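Rules for a hand that isn't yours

Filed under: Machines & Manners
4 comments | 11 shares

I have been writing a rulebook. I did not set out to write a rulebook. I set out to spend a pleasant spring gathering handheld gripper demonstrations of table clearing, and by the second week I had 300 of them and a strong suspicion that they had been made by 300 different people, all of them me.

The project is called Stusholm, and the idea is simple enough. You hold the gripper, you do the chore, the camera on the gripper watches, and at some later date a robot arm is asked to do likewise. We send our recordings to Grundier, who do the training, and Grundier send back a spreadsheet with a column headed "usable". It's a humbling column. My first batch had been turned down in bulk, with a note asking whether I had a written protocol. I wrote back that of course I had, and then I went and wrote one.

What follows is version 8. Versions 1 to 7 are in a drawer and will be staying there.

Start open, and start late

The first rule says that every recording begins with the jaws fully open and still, and that you wait a slow count of two before you go anywhere. It sounds like nothing. It is the rule I break most, mainly on a Tuesday evening when I want my tea.

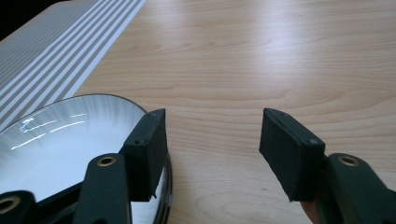 The open start matters because the model has to learn where a job begins as well as how it goes. If half your recordings start with the hand already travelling, you have taught a machine that bowls are things one lunges at. I like a good stretch of bare table between the two pads, with the white bowl over to one side by the left pad, and I like the hand behind the grip. I'm less keen on a fingertip creeping up beside the right-hand arm, though I now have a rule for that as well: fingers stay on the handle, and a bit of fingertip at the bottom edge is allowed so long as it never touches the thing being picked up. Version 5 banned fingertips altogether. Version 5 lasted an afternoon.

The pads get a rule of their own. Ours are black foam, held on with small screws, and foam wears. The edges go fuzzy long before the grip goes, and for a while I swapped them every time they looked scruffy, like a man who buys new shoes whenever it rains. The rule now is to check the screws before each session and change both pads together or not at all. One new pad and one old one will pull a dish sideways, and you will spend an hour blaming the dish.

Leave the table as people leave tables

My instinct was to tidy. I cleared the lot, put one item dead centre, and recorded myself lifting it with great dignity. Grundier's note on this was short and used the word "showroom".

So there is now a rule that the cloth or mat stays down, stripes and all, and that things may sit half on it and half off it. A real table has edges where one surface turns into another, and a gripper pad dragged along the wood will find that edge and ruck it up. Better that it happens to me, forty times, in recordings marked as failures. Which brings me to the next rule: failures are kept and labelled. You do not delete them and you do not redo them with a smile. I lost most of an argument about this with Flekisetti, the small firm that makes our grips, whose own guidance says to discard anything with a slip in it. Their reasoning is that a slip teaches slipping. Mine is that a slip you have labelled is a warning, and a slip you have deleted is waiting for you in somebody's kitchen. We have agreed to put both views in the document, in different fonts.

Shiny things

I gave this a whole page, which is probably too much. Glazed crockery under a ceiling light is full of bright streaks, and they shift about as you move. To you and me they are obviously reflections. To a model that has seen very few plates, they may well be part of the plate. My first answer was to turn the lights off and work by the window, and those recordings were lovely until a cloud came over.

The rule I ended up with is to leave the ordinary room light on and vary where you stand. You want the glare to move between recordings while the dish stays put. You do not want to polish it away. If the robot is going to work in rooms with light fittings, it had better get used to them.

Stacks

Stacks have their own rule because I had assumed they were just plates, only more so. A single plate gives you one rim to get hold of. A stack gives you several, one behind another, and when they all have the same thin dark edge it is very easy to close on the wrong one, or on two and a bit.

The rule says to decide before you start how many you're taking, say it in the label, and come in from the side where the layers show. If you take the wrong number, finish the movement anyway, put them down gently and label what happened. No letting go in mid-air to correct yourself. I added that last line in version 6, and the dustpan can tell you why.

There's also a line about approach height, which I'd like to be cleverer than it is. It says one pad may pass over the dish and the other over the table, and neither should brush anything on the way. It took me three drafts to reach that sentence.

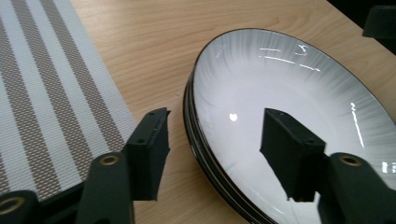
What I've left out

A fair amount. There is nothing in version 8 about cutlery, as I can't pick up a teaspoon with the thing and don't feel entitled to legislate. There is nothing about wet dishes either, beyond a note saying "dry them". Someone at Pacheco, who run a similar collection with a great deal more money, sent over their own standard for comparison. It has 728 numbered clauses. Mine fits on 2 sides of paper if you're generous about margins. I read theirs from start to finish over a weekend and borrowed their wording on consent, which was far better than mine: anyone else in the house is told before recording starts, and anyone who wanders into shot gets to say whether it's kept.

I also borrowed their file naming, having previously used a system based on what I'd had for lunch.

The usable column has been kinder lately. Roughly nine in ten of the last batch went through, and the rejects were mostly ones where I'd started too early. Rule one, then, again. I've written "COUNT" on a strip of masking tape and stuck it to the wall above the table, and I have already stopped seeing it.

Version 9 will have something on cups. If you have opinions about handles, the comments are open.

Related posts
Why my kitchen scales need a calibration log
Labels, and the people who argue about them
The robot vacuum and the fringe on the rug
Stusholm notes: the trouble with lids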